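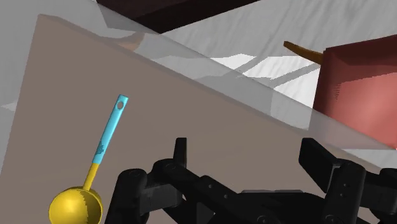 *A yellow scoop and a corner of red box.*

I've been putting off writing about rice for months, mostly because every time I bring it up at least one of you writes back to tell me I'm doing it wrong. Fine! Write back. I read them all, and I've even tried a few (the one with the tea towel under the lid is now how I do it every time, so thank you).

What got me going again was the move. The new apartment on Derkbridge Road has an electric stove, the old-fashioned coil kind that stays hot long after you've turned it off, and my trusty method fell to pieces the first night. For years I'd cooked long-grain rice on gas for 18 minutes, lid on, no peeking. On the coil I got a beautiful pot of rice on top of a black disk. I soaked the pan for two days and it still smells a bit like a campfire.

So I spent most of the winter making rice. I made it in the big pot and the small pot, I made it rinsed and unrinsed, and one evening I made it in the oven, which works really well if you're feeding a crowd and a little less well if it's you and a book. My freezer is full of the results. If you come over before July you will be given fried rice, and you won't get a say in it.

Where I've ended up, for plain long-grain on a coil stove:

- Rinse it until you get bored, then once more.
- One and a half cups of water to each cup of rice, plus salt. I know the bag says two.
- Bring it to a boil with the lid off. While it's coming up, turn a second burner on to the lowest setting.
- When it boils, lid on, and slide the whole pot over to the low burner. 
- Leave it for 8 minutes, turn the burner off, and walk away for 20 more. The leftover heat does the rest.

The two-burner business is the part I'm proudest of, even though I'm sure somebody's grandmother has been doing it since before I was born. It also means you can use the hot burner for your onions instead of letting it glow away at nothing.

A few of you asked about the Rolleo cooker I mentioned last time. I gave it back! It made perfectly nice rice, but it took up the only bit of counter where I can chop things, and I kept having to put it on the floor. If you have a bigger kitchen than mine, ignore me.

Brown rice is still beating me. I've gone up to 30 minutes and it's chewy in the middle and mushy on the outside, every single time. Somebody must have cracked this on a coil stove, so please hit reply and tell me how. Next issue is beans, and I have opinions about soaking.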